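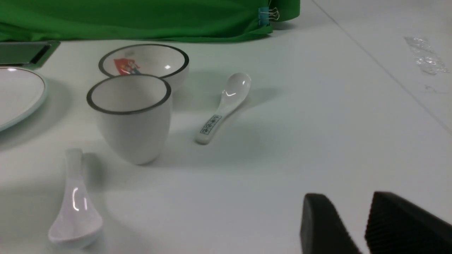
Fig. 1. White table, green cloth behind. Bowl, cup, spoon, with the plate and tray over to the left.

Table Setting for One: what a small place setting needs and where it should go
Project report, Design for the Home module
Nuria Bogale

1. What I set out to do

The brief from the module was "pick an everyday arrangement and improve it". I picked the lunch place setting at Rastcombe, the shared house where I live, because the kitchen table there is tiny and people end up eating with a bowl on their knees. Wanted to know if one person's lunch things (bowl, cup, plate, spoon, tray) could sit in a small space and still be easy to reach. Soup lunch only. I left out knives and forks on purpose, that would be a different project.

Budget was 31 pounds. Didn't spend all of it.

2. The things

Bowl - shallow, white, thick black band round the lip, red printed logo on the inside wall. I like the logo, other people found it distracting when the soup got low.

Cup - tall, white, narrows towards the base, dark grey band on the rim. Goes with the bowl well enough that most people assumed they were sold as a set. They weren't, the cup came from the Dolirness charity shop and the bowl was already in the cupboard at Rastcombe.

Spoon - white porcelain soup spoon, the wide sort.

Plate - round, white, pale blue-green rim. For bread. The odd one out colour wise.

Tray - dark grey, rectangular. Was going to be the base for the whole setting but I dropped that idea, see section 4.

3. How I did it

Marked out a working area on a white table and hung green fabric along the back so the white pieces would show up. Clipped it with a binder clip. The cloth creases whatever you do to it, I ironed it twice and gave up.

Then I tried three layouts. For each one I sat a housemate down, asked them to pretend to have lunch, and wrote down what they reached for and what they had to move first. After that they filled in a short sheet (Appendix A). All sessions were in March, around lunchtime, so people were at least a bit hungry and took it seriously.

Cup was filled with 200 ml of water for the reaching part. Bowl stayed empty after the first go, for reasons to do with the carpet.

Layout A: everything in a row, left to right, plate, bowl, cup, spoon.
Layout B: bowl behind, cup in front of it, spoon lying diagonally to the right, plate and tray off to the left.
Layout C: bowl in front, cup behind, spoon resting on the plate.

4. What happened

Layout A was the tidiest to look at and took up far too much width. On the Rastcombe table the plate would be hanging off. Out.

Layout B is the one in Fig. 1. Narrow, looks nice, the two dark rims sit together. But the cup hides the lower front of the bowl, and everybody had to move the cup before they could eat. One person reached over it with the spoon instead and knocked it. The diagonal spoon on the other hand was a hit. The handle points back towards the person, so right handers just picked it up. Left handers less keen, there were only 2 of them so I can't say much.

Layout C fixed the reaching problem. Bowl is right there, cup is only needed now and then so it doesn't matter that it's further off. The spoon on the plate was bad though. It slides about, and then theres nowhere for the bread.

The tray: Simon (the flat-pack trolley in our kitchen, it has a name on the label and it stuck) has a top shelf the tray fits on, so it was more use there for carrying. On the table it was just something else to work round.

5. Final layout

Bowl in front. Cup behind and to the right. Spoon diagonal on the table as in layout B. Plate on the left. No tray.

Tried it for a week at home with real soup. No complaints except that the cup and the pepper want to be in the same place.

6. What I'd change

More left handed people. A proper mirrored version for them, I ran out of time.

Measure the reach instead of just watching. I had a tape measure in my bag the whole time and didnt think of it.

Compare against a bought set. I looked at the Flamberg one in the shop but it would of used up the whole budget and then some.

Different cloth. Something heavier that hangs flat.

Use a cup with a lower body. The height is most of the problem in layout B and I only noticed when writing up.

Word count excluding appendix: 871 (first draft, this version is shorter)

Appendix A: reaching sheet, blank copy
Appendix B: sketches of layouts A and C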